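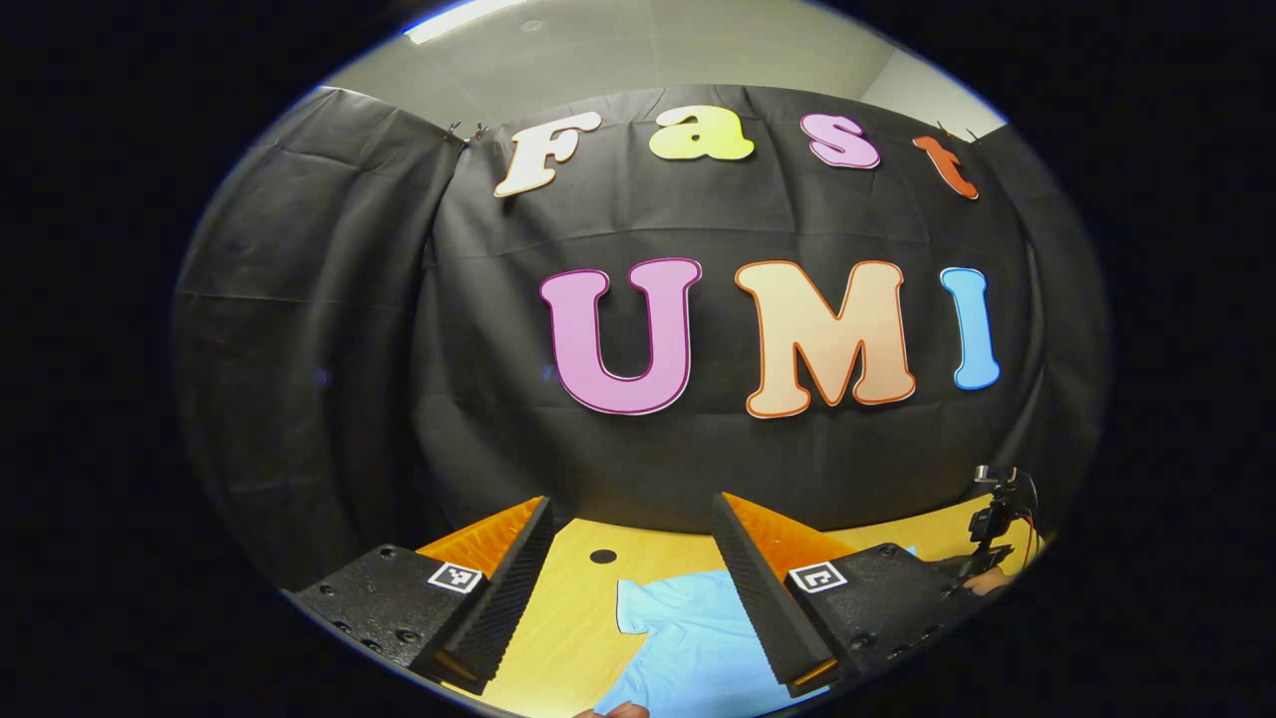
Section 4 covers the folding bench, where the Mustia folder gets its lessons and where you, if you worked the hand tables at Ploditdale before March, will now be spending part of your shift. Your job title has changed from folder to demonstrator. The shirts have not been told. You'll pick up a hand-held gripper, fold with it the way you used to fold with your fingers, and the recording goes off to the machine so it can have a try. A shirt should be lying flat on the table before you begin, like the light blue one, with the collar area and short sleeve where you can see them between the gripper's two fingers. Smooth is nice. Perfect is a waste of your morning, and the soft wrinkles you see there are fine.

4.1 Before your first shirt

1. Sign in at the bench with your own number. Do not use the number of the person before you, however fast they were.
2. Clear the tabletop. Coffee, phones, lint rollers and the roster all go on the shelf under the window.
3. Check the square black-and-white marker on each finger mount. Wipe both with the dry cloth from the drawer. If one is scratched or peeling, swap the whole gripper and leave a note on it that says more than "broken".
4. Squeeze the gripper open and closed five times. The fingers should meet without clicking.
5. Check that the screws on both mounts are snug. Finger-tight plus a small turn. If you need to grunt, stop.
6. Take a bin of sorted shirts from the Cesteren trolley. Short sleeves only until you've been signed off for long ones.

CAUTION: The fingertips grip harder than they look. Keep your free hand clear of the gap when you close them, and keep lanyards inside your shirt.

4.2 Recording a fold

1. Lay the shirt flat, front down, collar away from you.
2. Press the green button and wait for the tone.
3. Fold the near sleeve in, then the far one. Bring the hem up to the collar in one go.
4. Let go, lift the gripper clear, and press the green button again.
5. Shake the shirt out and put it in the "done" bin. Yes, you have just unfolded it. The customer's order is folded at the end of the line and this bin goes back through the press. Everyone asks.

NOTE: If you fumble, keep going. Pick up the corner you dropped and finish the fold. The Gallegos software keeps fumbles that end well, and the folder learns a good deal from them. Recordings where you stop, say a word and start over are no use to anyone, and the microphone is on.

NOTE: Fold at your normal pace. During set-up we had one demonstrator who folded very slowly and clearly, the way you'd speak to a tourist. For a week the machine folded like that too.

4.3 How many, and who counts

A full set for one garment type is 1,288 usable folds, shared among everyone rostered on the bench. The tally on the wall screen is for the set. It isn't ranked by person, and a supervisor who asks you to rank it should be sent to Aurelio Meléndez, who has the speech ready.

Bench time is limited to 3 hours a shift, with a break in the middle. The gripper is light for the first ten minutes and then it is not. Swap hands if you can. If your wrist aches, log it that day on the pink form, even if you think it was the gardening.

Time on the bench is paid at the hand-table rate plus the demonstrator loading. The loading shows on your payslip as code 429. If it doesn't show, take the payslip to the office and point.

4.4 When the folder takes over a garment

Once a set is finished, the folder runs that garment on trial for two weeks with one of us beside it. The person beside it has three jobs:

1. Pull any shirt the folder has made a parcel of. Refold by hand and put a blue tag in the tray.
2. Press STOP if it grabs two at once. It will try to fold both, with great confidence.
3. Write down the time of each stop. "Lots" is not a time.

On a good day the plant puts through over 3,000 pieces, and the folder is only offered the plain ones. Fitted sheets, chef's jackets with knotted cord and anything with a hood still come to the hand tables. There are fewer hand tables than there were, and the agreement on hours and retraining is in Section 9. Please read it for yourself instead of going by what you heard in the loading bay, this manual's authors included.

CAUTION: Never reach into the folder to help it. It did not ask. Press STOP, wait for the amber light, then open the guard.

4.5 End of shift

1. Sign out and wait for the upload bar to fill.
2. Hang both grippers on their hooks with the fingers closed.
3. Plug in the charging leads. The plug goes in one way up, and you will try the other way first.
4. Return unused shirts to the trolley and tell the next demonstrator which bin you were on.

Related sections
Section 2: Sorting and the Cesteren trolley
Section 5: Long sleeves, and getting signed off for them
Section 6: Tags, trays and the stop log
Section 9: Hours, retraining and the hand tables
Gallegos quick card: upload errors
Wrist and shoulder form (pink)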